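Three weeks with the Besel bench kit

9 Sep 2026

Our trial of the Besel two-arm kit ends next week, and Shufen Shi has asked me to write down what I think before we decide whether to buy. I'm putting it here too, for anyone else running a small teaching lab who has been sent the same flyer.

The kit is two arms with parallel grippers, the control box, and a year of the Orngate software. It arrived in 3 crates. Hongjun Guo and I had it bolted down and talking to the laptop by the end of the first afternoon, mostly thanks to a decent printed manual. The cable guide was the weak part. It shows an older connector, and we lost an hour to that.

The first task we set up was rack work: pick a tube, move it to another hole, put it back. We used our own clear rack and pipette stand and laid a black cloth over the table.

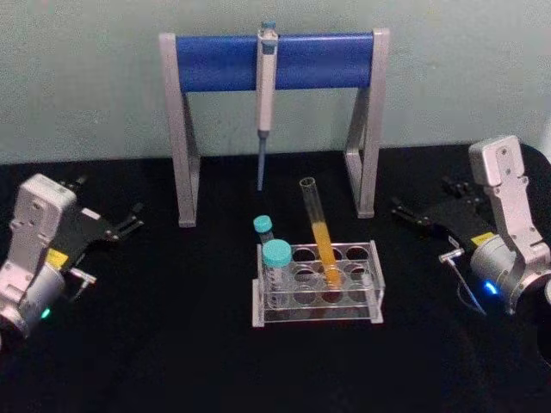
What worked and what didn't

Capped centrifuge tubes were easy. Out of 107 moves, 52 of them with the left arm, we had 3 drops, all on small tubes. Open glass tubes need a slower speed setting and I would not leave them running alone. Clear plastic also gave the software trouble until we typed in the rack position by hand.

The pipette is another matter. Lifting it off the stand is fine, but pressing the plunger takes an extra attachment that wasn't in our crates. Besel quotes 24 days for delivery, so I can't say anything about it yet.

Support was good. Aravind Gowda answered both of my emails the same day and sent a corrected wiring sheet.

I'd buy it for moving tubes. For liquid handling I'd wait for the attachment, and Xiaoyan Xie wants to see the De Smet arm first anyway. Their demo is later in September.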